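6. Checking the wrist view in the simulator

Do this section before you power the real arm. You need the Treltach model loaded and the Grilosik room file open. The bench PC takes around 39 seconds to load both.

6.1 Open the wrist view

1. Start the simulator and wait for the prompt.
2. Choose Kitchen from the room list.
3. Select Wrist in the view menu.
4. Type grip open and press Enter.

Both fingers should show at the bottom of the view with a clear gap between them.
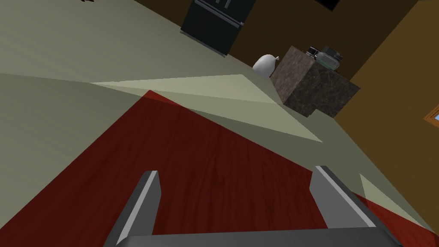
Fig. 11. Wrist view over the red wood surface, gripper open.

Note: The room will look tilted whenever the wrist is rolled. Leave the view setting alone. If you level the picture in software, the jog keys no longer match what you see.

6.2 Jog over the surface

1. Set the jog speed to 2.
2. Move the wrist in small steps with the arrow keys. Stop after each one.
3. Watch the gap between the fingers. The wood should stay visible through it.
4. If a finger passes into the surface, press Esc and go back to section 4. The tool length is wrong.

Caution: Keep the real arm unplugged. The jog keys drive both arms if the Hastier board is live.
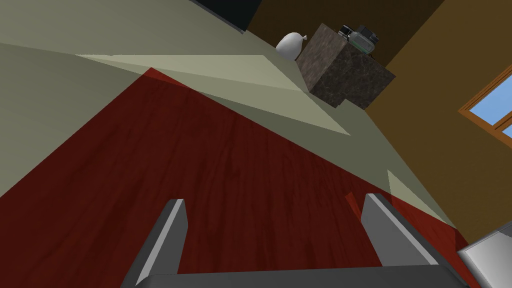 Caoimhe Mac Carthaigh would add a step to this part: write down the joint values before you touch the roll axis. I lost a whole Sunday getting back to a pose I could have typed in.

The values are in the side panel, under Joints. Copy all of them, including the gripper width. With our printed fingers the width reads 79 when fully open. If yours reads less, run the gripper set-up again.

6.3 Turn to the wall

Use the window as a fixed mark for checking the roll axis.

1. Raise the wrist until it is clear of all furniture.
2. Type base 162 and press Enter.
3. Pitch the wrist up until the window comes into view.
4. Stop with the fingertips lower than the sill.

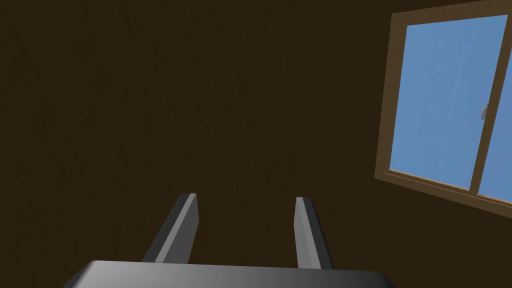
Fig. 12. Wrist facing the wall, window at upper right.

5. Roll the wrist a little each way. The window should turn in the view and the fingers should stay put.
6. If the fingers move as well, the view is fixed to the wrong link. Change it to Hand in the view menu and repeat from step 3.
7. Save the pose as wall_check.

Note: Older copies of the room file have no window. Get the current one from the shared drive, or ask Cormac Lynch.

Go on to section 7, Wiring the stop button.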